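January
By Skarphéðinn Juhl

Write the stopping rule first

I want to argue for something small, and I know that small arguments are easy to agree with and then forget. My opinion is that a team which teaches a robot to handle cloth should write the code that decides "we are finished" or "we are lost" before it writes the code that moves the arm. In our field we do it the other way. We train the policy, we watch it, we become proud of it, and after that somebody adds a timeout.

I work on the planning layer at Treloar. Our task is folding shirts, which is a humble task and a very good teacher. For two years I was sure that our problem was perception. When a fold failed, we looked at the images, we found a sleeve that the network had taken for a hem, and we asked for more labels. Siwan Hopkin labeled 3,174 frames by hand in that period. She was patient, and the network became better at sleeves. The folding did not become much better, and I took too long to ask why.

The reason was in the logs, in a place where we did not look. Our controller receives a short plan from the model, 21 steps long, and executes it, and then asks for a new plan. Between two plans there was no question of the type "is the cloth now in a state that I know how to continue from?" There was only the next plan. If the grasp closed on air, the arm lifted the air, carried it carefully across the table and laid it down. The model then saw a shirt which had not moved, and it planned the same grasp again. I have seen this happen eleven times in one episode, and each movement was beautiful.

Grethe Bech, who wrote most of our controller, said at that time that we had built a machine with good hands and no doubts. I did not like the sentence then. I think now that she was correct, and that it describes a large part of the software I read from other groups too.

Consider what the planner has to work with at the moment before a grasp.
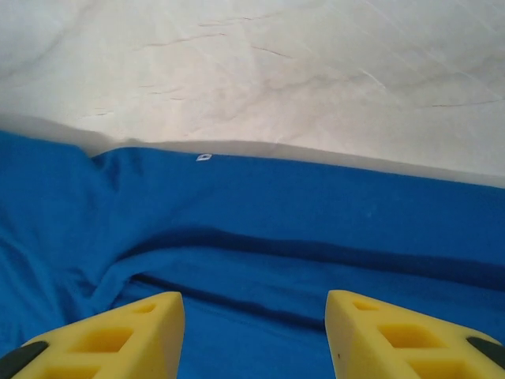
Last changed: January, 16:40

Two fingertips, open, and blue cloth with long creases. Which of those creases is an edge that can be pulled, and which is only a wrinkle that will disappear when it is touched? I have worked with cloth for years and from one such view I would not bet my lunch on it. The small white tag near the upper border of the fabric is a hint, because a tag is usually sewn to a seam, but a hint is all it is. A person who is unsure pinches, feels how much comes along, and lets go. A person has a stopping rule so natural that it has no name.

Our planner, on the same kind of view, must give a number. It gives a grasp point with a confidence, and the confidence is often high, for it was trained on demonstrations in which the operator always continued. Malou Þrastardóttir, who has recorded many of our demonstrations, told me that she used to delete the episodes where she hesitated. She believed she was cleaning the data. I would have done the same. But in this way we removed from the training set every example of the behavior that we later missed.

What did we change? Less than one would expect. Grímur Thygesen wrote a small check which runs after every closing of the gripper. It compares the finger gap and the motor current with what they should be for cloth, and it can answer "holding," "empty" or "I don't know." The third answer is the important one. On "I don't know" the arm opens, goes back to a viewing position and asks for a fresh plan with the failed point excluded. After 2 such returns to the same region it stops and calls a person. We tried it over 100 episodes with the model untouched, and the long loops of lifting air were gone. Some episodes still failed, but they failed early, and the log said where.

There is a fair objection. Colleagues tell me that a large enough model will learn recovery by itself, and then my check becomes a piece of old furniture. Maybe so. I would be glad to throw it away. But to know that the model has learned recovery, you need a definition of being lost, written down and tested, and then you have already written my check. The work is not saved by waiting.

The other objection is that stopping looks bad. I admit that it does. When visitors from Rodano came, our arm stopped in the middle of a sleeve and waited, and I saw that they were disappointed. The old version would have kept moving, and for a visitor movement looks like ability. I explained the log to them, and I am not sure they were convinced.

So my request to other teams is modest. Before the next training run, open an empty file and write in it the conditions under which your robot should give up. Let the person who operates the robot read it, and not only the person who trains the model. Ours is still shorter than one screen, and Malou has corrected it more often than I have.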